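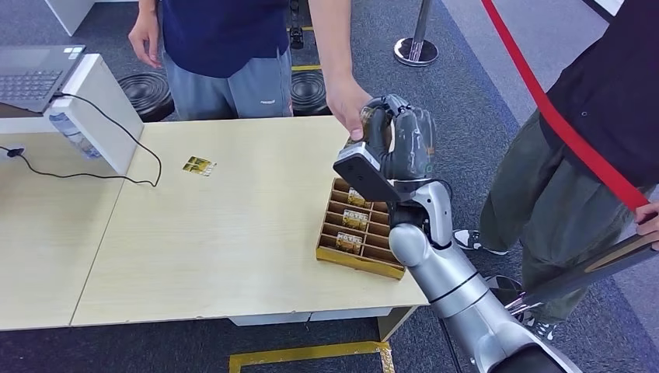 I gave up the car in October, and the thing I worried about most was the weekly shop. Getting to work was easy enough, as the 76 stops at the end of our road and drops me by the old Tsakiris building. Food was another matter. The big supermarket is out at Plivholm, on the wrong side of the ring road, and I had never once gone there without a boot to fill.

For the first month I kept trying to do the same shop by bus. I had two bags for life, one in each hand, and by the time I got to the top of the hill the handles had left red lines across my fingers. Then I bought a trolley, the sort my gran had, and felt silly with it for a week or so. I don't notice it now.

What changed in the end was how often I go. I buy vegetables on the way home from the shop on Usamwood Lane, bread every other day, and anything heavy comes in the trolley. Cat litter is the worst of it. My neighbour Charalambos Gavalas offered to bring a sack back whenever he drives out that way, and I pay him in plum jam — he asked for chutney this year, so I'll have to learn.

I kept the receipts for a while. The last full month with the car came to £417 on food, petrol not included. I spend a bit less now, mainly on things I used to pick up while walking past them. I also run out of things more. We had no washing-up liquid for 2 days last week and used shampoo, which I don't recommend on glasses.

The bus back from Plivholm has been cut to one an hour after 6, so if you're local and going in the evening, check the board before you queue at the till. I missed it by a minute and had a long sit in the shelter with a bag of frozen peas.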